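Birkico grout brush, two months in

I bought this in February after the bathroom floor had gone a sort of tea colour, and I wasn't expecting much for the price. Well! The bristles are properly stiff, the handle is long enough that I'm not folded in half, and 20 minutes a go has got me most of the way across.

Corners are fiddly, mind. The head is a touch too wide, so I still finish those with an old toothbrush.

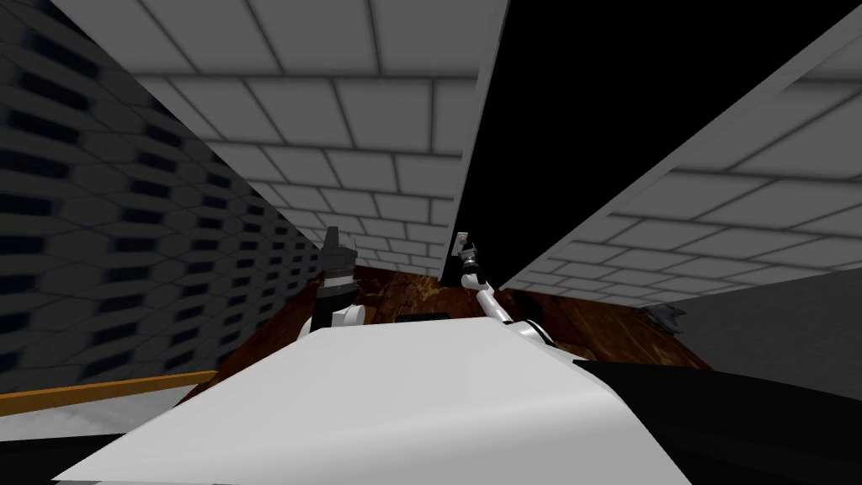 Rinse it well after bleach - my first one went a bit yellow and I had to buy another. Would I get a third? Yes, but in the smaller size.

Manaia Cartwright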